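The Second Kitchen
Urho Suominen
June 28, 2025

My sister-in-law is building in Flevorville, on one of those estates where the streets are named after the trees that were taken out to make them. The house will be 261 square metres. It will have two kitchens.

I asked which one she would cook in and she looked at me as though I'd asked which car she planned to drive into the lake. The one at the back, obviously. It's called a butler's pantry on the plans, although there is no butler and, as far as I can tell, very little pantry. It has a sink, a dishwasher, an oven, a bench and a door. The door is the main feature. The builder, an outfit called Laaksonen, offers an upgraded one that slides into the wall for $1513, and she has taken it.

The front kitchen is for standing in. People will lean on the island with a glass of something and say how much light it gets. On the far side of the upgraded door somebody will be draining pasta in the dark.

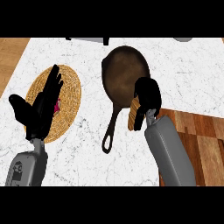 White marble, faint grey veining, kitchen things.

I don't want to be the man who complains that everyone has nicer things than his parents did. My parents' kitchen in Polter Street was horrible. The lino had a burn in it shaped like Tasmania, and the pantry was a cupboard with the hot water system in it, so the chocolate melted every August we had the heating up. But it was one room. If you wanted to talk to my mother between four and seven you went in there and were handed a peeler. Most of what I know about my relatives, including who owed whom for the caravan, I learned over a colander.

The open-plan kitchen was supposed to fix the old arrangement, in which the cook was shut away and the rest of the household watched the footy. Down came the wall. Fair enough, too. It was a good idea and long overdue. Then we noticed that cooking makes a mess, that the mess could now be seen from the couch, and that fish smells. We have spent the past fifteen years putting the wall back, at considerable expense, a metre or two behind where it used to be.
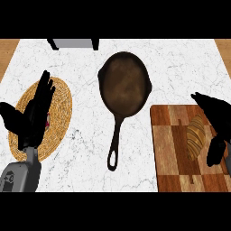
The display home is where the idea gets into people. I went through 8 of them with her one Saturday, in paper booties, and by the third I could no longer tell a scullery from a laundry. Every show kitchen had the same surface, or a cousin of it. You know the one: white marble, fine grey veins that branch about and crowd together in patches, a bit of honey-coloured timber next to it to stop the place feeling like a dental surgery. I understand the appeal. I ran my hand along one myself and briefly considered becoming a person who owns a cake stand. Then the consultant mentioned lemon juice, in the voice a vet uses, and explained that most of her buyers did their chopping out the back.

So there it is, a bench too good to put a lemon on. We used to have a front room like that, with the good lounge under plastic, and we laughed at our grandmothers for it. At least theirs didn't need plumbing.

My sister-in-law says I'm being a snob in reverse, and that I've never had to host Christmas for nineteen with the roasting trays in full view. She's right about Christmas. I bring the ham and leave before the washing up. All the same, I've told her that when the house is finished I'll be in the back kitchen with whoever's doing the potatoes, and that I'd like the door left open. She says that's fine, but I'll need to bring my own stool, as the plans don't allow for anyone sitting down in there.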